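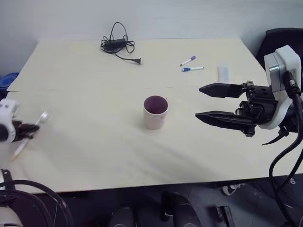
Mekberg No. 2 Folding Loom

We love this loom! The Mekberg No. 2 is a rigid heddle loom for people who want to weave at home and don't have a spare room to do it in. It folds flat with the warp still on it, so you can stop in the middle of a scarf, slide the whole thing behind a door, and pick it up again next month (or next November, we've all got one of those projects).

The frame is solid beech, finished with oil. Helmut Hollmann drew the first version for his own weaving class and kept changing the side rails until you could lean on them without a creak. Weaving width is 44 cm, wide enough for a generous shawl, dish towels, or a pillow cover in one piece. It weighs less than you'd think from looking at it, and my ten-year-old niece carries hers under one arm.

We use no-name cotton for our own samples and it behaves beautifully. Wool is even nicer. Sibel Güneş wove a whole blanket in strips on hers with leftover sock yarn, and the edges came out straighter than anything I've ever made on the big floor loom!

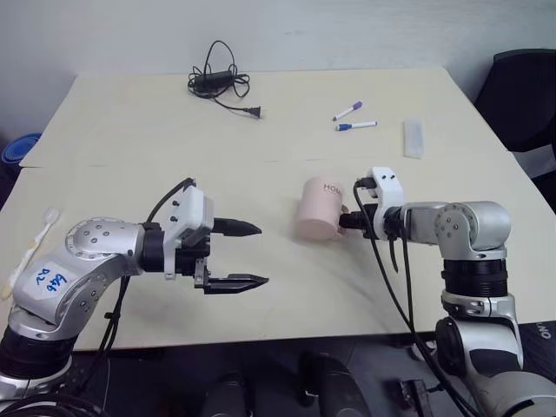
The ratchets are metal and the pawls click in with a good loud snap. You can set the tension with one hand and hold the cloth beam with the other, and it stays where you put it, even with a linen warp, which is where the old Gezer model used to slip. If you have a Gezer at home, your heddles will fit this one too. The stick shuttles will as well.

In the box:

Loom, assembled except for the legs
One medium heddle
2 stick shuttles
Warping peg and clamp
Threading hook
Printed booklet with a first scarf project by Defne Kılıçarslan

The clamp opens wide enough for most kitchen tables. Put a folded cloth under it if you care about the tabletop. A fine heddle and a floor stand are sold separately, and the stand is worth having if you weave for more than an hour at a stretch (your shoulders will thank you).
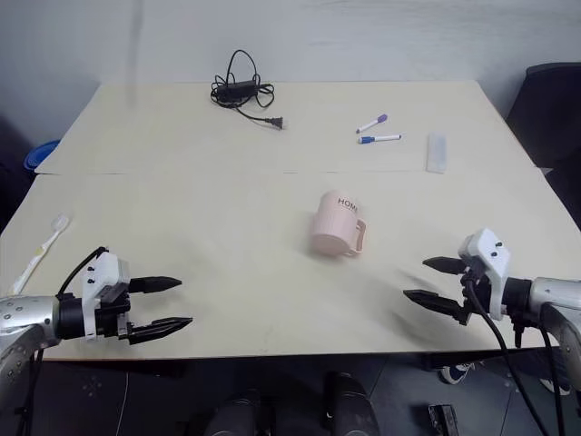 Price is 230 euros, heddle included. Ilgın Ersoy packs the orders and will happily swap the medium heddle for a coarse one at no charge, just write it in the order note. Chunky yarn people, do this!

Care is easy. Wipe it with a dry cloth, oil the wood once a year, and don't leave it next to a radiator. If a ratchet tooth ever chips, send us a note and we'll mail a new one.

Goes well with: Rarura cotton warp, Nurkinano hand-dyed wool.

This website uses cookies to remember your basket and to count visits. By continuing to browse you agree to our use of cookies. Accept Settings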